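**Last updated 07/09/2018. If your question isn't on this page, ask it at the front desk, where we will probably add it to this page.**

# Moten Room: Table Rental FAQ

Moten is a shared workroom on the second floor of the old Vasylenko building. You rent a table, you sit at it, you get on with your thing. People still find ways to have questions about this, so we wrote some down.

## The basics

### What am I renting, exactly?

A table, a chair, a share of the Wi-Fi and the right to complain about the thermostat. You are not renting a corner of the room, the window next to your table, or the empty table beside yours that has looked so lonely all week.

### How much is it?

A day pass is $5 before noon if you leave by noon, and $17 if you don't. A monthly table is $117. The fee was set in March and we have no plans to touch it, mostly because changing it means reprinting the sign.

### Is there a contract?

One page. It says you'll pay, you'll be decent, and you won't sublet your table to your cousin. We added the last part after the first year.

### Can I get the same table every day?

Monthly renters, yes. Day renters get whatever is free when they walk in. If you come in every day on a day pass and want the same spot, please do the math and become a monthly renter.

## Tables and what goes on them

### Can I leave my things overnight?

Monthly renters can leave things on the table as long as they fit on the table. Stacks higher than your head when seated will be taken down and put in the hall closet. Day renters take everything home. "Everything" includes the mug.

### May I eat at my table?

Cold food, yes. Hot food, in the kitchen. Fish, in another building.

### What are the tables made of, and why do you keep going on about coasters?

They're wood, with a pale finish we are very fond of. The finish does not care for hot cups, wet cups, nail polish remover or the underside of a cheap plant pot. Use a coaster - there's a stack by the sink. If you've made a ring already, tell us the same day. A fresh ring can usually be talked out of staying. A month-old ring has moved in.

### How should I clean my table?

Barely damp cloth, along the grain, then a dry one. The spray in the kitchen is for the kitchen counter. We have written this on the spray.

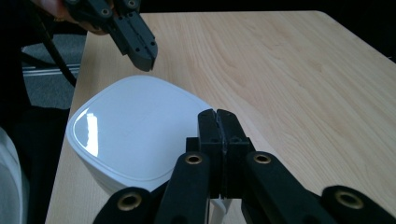
A monthly renter wrote in to say that the barely damp cloth does nothing for dried glue, and could we please stop pretending it does. Fair point. For glue, wait until it's fully hard and lift it with the edge of a plastic card, slowly. If that doesn't work, leave it alone and come find us. We have seen what a kitchen knife does and so has table 9.

### Can I tape things to the table?

Low-tack painter's tape only, and peel it off at the end of the day. Packing tape left on over a weekend takes some of the finish with it, and then your deposit takes a small trip too.

### Can I bring a sewing machine, a small printer or some other thing that hums?

Usually. The test is whether the person behind you can hear it over headphones. Sewing machines need a felt mat under them. Anything with a compressor is a no, however nice a compressor you tell us it is.

## Noise, calls and other people

### Can I take calls?

Short ones at your table, in a normal voice. Anything longer than 5 minutes goes to the phone booth in the hall. Speakerphone is not allowed anywhere, including the stairs.

### Somebody is humming. What do I do?

Look up and make eye contact. This fixes most humming. If it doesn't, drop us a note and we'll do the awkward bit for you.

### May I bring my dog?

We love your dog. The lease doesn't. We asked twice.

### May I bring my kid?

For an hour now and then, sure, if they're happy with a coloring book. Markers on paper, paper on table, and please don't leave out the middle step.

## Access and boring but needed things

### When are you open?

Monthly renters have a door code and can come in any time from six in the morning to eleven at night. Day renters can come while the desk is staffed, nine to six.

### I forgot the door code.

It's in your welcome email. No, we can't read it to you through the door, even if we know you. That was the whole idea of having one.

### How fast is the Wi-Fi?

Fast enough for work and for video calls. It gets tired around four in the afternoon, like the rest of us. If you need to send something huge, do it in the morning or plug into the wall.

### Is there parking?

There are spaces behind the building. They belong to Povano, the tile shop downstairs, and Povano tows. Street parking is free after six, and before six it's a matter of luck and character. Bikes go in the rack by the side entrance and never in the stairwell.

### Do I get mail here?

Monthly renters can use the address for letters and small parcels. We'll sign for a parcel if one of us is at the desk. We will not sign for a sofa.

### Are there lockers?

Yes, $9 a month, bring your own lock. If you stop paying we'll email you, then email you again, then cut the lock and put your things in a bag with your name on it.

### The deposit - do I get it back?

Yes, within two weeks of leaving, less the cost of fixing anything you broke. Normal wear is free. Things that made a noise when they happened are generally not normal wear.

### How do I cancel?

Email us before the first of the month. You don't have to give a reason, although people tend to, at length.

### What is Zellovness and why is it on my invoice?

It's the name of our billing company, and we didn't pick it. The charge is your table rent. Please don't dispute it with your bank before asking us, since sorting that out takes far longer than you'd think and the form has to be faxed.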